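About Undside

Undside started with a question that Merja Kuusisto kept asking at her old job: who decided how hard a robot is allowed to squeeze? She never got an answer she liked, so she began writing down her own, and the notebook she filled that May is more or less where our company comes from. We have grown a bit since then (there are 12 of us now, and a much nicer coffee maker), but we still spend our days on the same sort of question.

What we do is write handling rules for robot arms that work with soft food, and then help growers, packers and machine builders put those rules to use. Our handbook has 134 of them. Some are very short, like "state the grip limit before the first run." Others go on for a page or two, and we're sorry about those, but fruit is complicated! Every rule gets tried out in simulation before it goes anywhere near a packing line, and we keep the strawberry as our standard test piece. 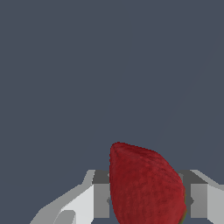 Gwenllian Kemeys wrote to us after the first edition that she would gladly give up half the rules if the other half came with a clear way to check them. We took that to heart, and from the second edition on, each rule has had a check printed right beside it, in words a line supervisor can read out loud to the next shift.

The rules fall into 3 parts. The first covers the grip: where the fingers may touch, how force is recorded, and when to let go. The second covers carrying, with limits on speed and sudden stops while something is held. The third covers people, and it's the one we argue over the most, usually well past lunch.

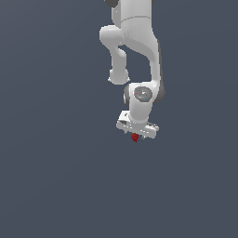 Simulated arm with a small red test object held below the gripper.

We try hard to keep the handbook friendly. If a rule can't be explained to a new hire in a few minutes, it goes back to Merja with a sticky note on it. We also ask that every simulated run be saved with its settings, the good ones and the embarrassing ones alike, so that another team can repeat it and tell us where we went wrong.

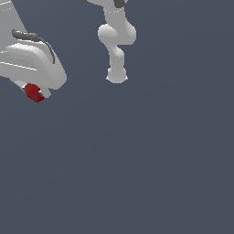
That goes for spacing too. Wherever two machines share a work area, our rules ask for a written plan of who moves first, who waits, and what each one does if the other stops. Isaksson and Astidar both read early drafts of that chapter and sent back pages of comments, and we are still grateful for every one of them.

The current edition is dated 2 June 2018. You are welcome to write to us for a copy, to ask about our training days at Emport, or just to tell us about a rule you think we've got wrong. We answer all our mail, though it may take us a little while in berry season.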